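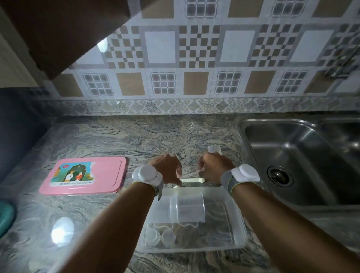 Cups, a tub and a tray at the kitchen counter

Questions people ask us at Dolan's Pie Room

I answer the phone most afternoons, and the same things come up again and again, so I've finally sat down and typed them out. If yours isn't covered, ring after 3 when the lunch rush has died down.

Do I need to book?
For lunch, no. Just turn up and we'll squeeze you in somewhere (the window tables go first, and I can't hold those for anyone, not even my own mother). For supper I'd book, especially in summer when the Oltdale campsite is full. We've only got 20 seats inside and a few more in the yard if the weather's behaving.

What's the pie of the day?
Whatever Declan fancies making! Declan Rafferty has run our kitchen since we opened and he doesn't decide until he's seen what's come in. Steak and onion is always on, so is the cheese and leek, and the fish pie turns up more often than not. If you've got your heart set on something, ring in the morning and I'll ask him. He may not tell me.

Can I get one without meat?
Yes, there's always at least one. The cheese and leek is the old faithful, and there's a mushroom one with a suet-free crust that I'd happily eat every night. Vegan pies need a day's notice as we make them in small batches.

What about allergies?
Please tell us when you order, even if you've been in before and told us then. We use flour, milk, eggs, nuts and fish in one fairly small kitchen, so I can't promise that anything is completely free of them. We don't do a gluten-free pastry. We tried, and it fell apart on the way to the table. The cottage pie has a potato top and a cornflour gravy, but it's made in that same kitchen, so have a think about whether that's all right for you.

Do you do takeaway?
We do, from noon until 8. Hot pies go in a box, cold ones in a paper bag, and mash and peas come in tubs. Gravy is separate — you'll thank me when you're driving over the speed bumps on Murell Lane.

Can I bring my own tub?
Of course, as long as it's clean and has a lid that shuts. Hand it over when you order, please, before we've packed everything up.

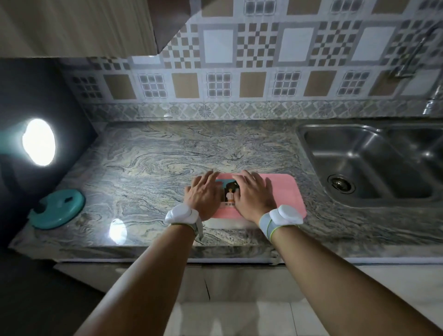 A pink tub with its lid on

Will my pie freeze?
The meat ones freeze very well. Let it cool, wrap it up and eat it within 3 months. Defrost it in the fridge overnight, then put it in a hot oven until it's piping hot all the way through. Please don't microwave it, the pastry goes like wet cardboard. I wouldn't freeze the fish pie.

Do you cater for parties?
Yes, and we like doing it! The biggest so far was 200 small pies for Telma Ibarra's wedding in March, and I was finding flour in my shoes for ages afterwards. For anything that size we need a month's warning and a deposit. Smaller dos are easier, so just ask.

Are dogs allowed?
In the yard, yes. Inside, only assistance dogs. There's a water bowl by the gate.

Is there parking?
Two spaces out front, which are nearly always taken. Try behind the library, where it's free after six. Delivery vans use our side lane, so please don't leave your car there, even for a minute.

Can I pay by card?
Card or cash, either's fine. We do gift vouchers too, in any amount you like, and they don't run out.

Who do I speak to if something was wrong?
Me, please, and on the day if you can. I'm Deirdre Geraghty, and if I'm not about then Aidan Corrigan is usually behind the till and can sort out a swap or a refund.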